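Mirbridge notebook, floor pickup
Saturday, July 7, 2018

OK, so the new grasp scoring is in and the pillow test is running again. I merged the Urnik branch first thing, and of course the build fell over because somebody (me) had left the old joint-limit file in the launch path. Fixed now. If you pull before Monday please delete your local copy of limits_arms.yaml, it silently wins over the one in the repo and you'll spend a morning wondering why the elbow won't go past where it used to stop.

What I wanted today was to find out whether the planner can cope with a soft thing that's half tucked under furniture. Out in the open the pillow is easy! Peixoto segments it, we fit a blob, the hand goes to the nearest end, done. Shove the pillow up against the sofa and the blob gets chopped off where the gray upholstery starts, so the fitted center slides toward us and the planner thinks the pillow is much skinnier than it is. Then it picks an approach from above that grazes the front edge of the upholstery, the collision checker says no, and we sit there replanning until the timeout.

So the change is that grasp candidates now come from the visible outline and skip the fitted center completely. Each point on the outline gets a score for how far it is from the furniture, how much cloth there is to pinch, and whether the wrist can get there without dragging its cable over the knee. That last term is a hack, I've hard-coded a keep-out cylinder per shin and I'm not proud of it, but it does stop the weird chicken-wing poses.

The ends of the pillow score best nearly every time, especially the frayed one, which I was a bit worried about. Loose threads look like a lot of outline to Peixoto, and a pinch on threads alone is no good to anyone.

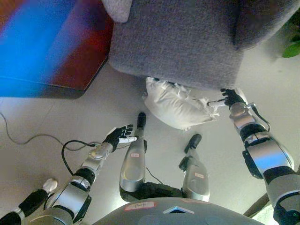
Penciled in under my last paragraph when I came back from lunch: have you tried eroding the mask before you take the outline? Threads are only a few pixels wide, they'd vanish and you'd be left with the body of the pillow. We did that for the towel demo and it cost next to nothing. Watch the corners though, they get rounded off and your best pinch points move inward.

Good call, whoever that was (sign your notes, people). I put the erosion in, kept the un-eroded mask around for collision, and only use the shrunken one for candidates. The corners do get rounded, so I push each candidate back out along its normal until it hits the original edge. With that in, the whole perception step takes 88 ms per update, which is fine for something that's lying still.

Then I did a proper batch, 22 runs, same start pose, pillow nudged to a different angle each time. Eight of them failed. I went through the Zirkum logs for all eight and most are one and the same problem: our own body. Looking down, the camera gets arms, hands, shins and feet all over the lower part of the view, and the self-filter is supposed to paint them out using the joint angles. It does OK on the big silver shells. It's bad at the hands, where the fingertip and thumb pieces are white, and white next to a white pillow is about as nasty as it gets. When the hand is close, Peixoto happily glues the thumb onto the pillow, the outline grows a bump, and the planner goes chasing the bump. The hand is reaching for itself, basically.

I padded the hand meshes in the filter. Too much padding and we lose the bit of cloth we're trying to grab, too little and the thumb comes back. Settled on a padding that shrinks as the hand gets near, and inside the last stretch we freeze the target and stop listening to the camera at all. Open-loop for the final approach isn't elegant but the pillow isn't going anywhere. 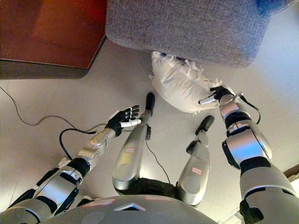 The other thing on the list is the idle arm. Urnik plans both arms together even when only one has a job, so the free hand wanders around looking for a low-cost spot and sometimes parks itself right in the camera's line to the pillow. I've added a visibility cost for it. The weight is a guess. Too high and the free arm makes big sweeping moves to get out of the way, which shifts the balance and makes the hip controller grumpy, and I'd like to keep the hip controller happy over the weekend.

Zirkum note: the log from the batch is 2,441 messages short on the wrist topic. Looks like the recorder's queue is filling up when both arms move. Bumped the queue size, haven't rerun. Don't trust wrist torque from today's files.

To do:
- take the shin cylinders out and use the real leg meshes
- second filter pass for the loose cables on the floor, they show up as thin obstacles and the planner steps its path around them
- sweep the visibility weight
- try it with a darker pillowcase, just to see how much of this is the white-on-white thing

Branch is pushed, tests pass except the timing one, which was failing before I touched it.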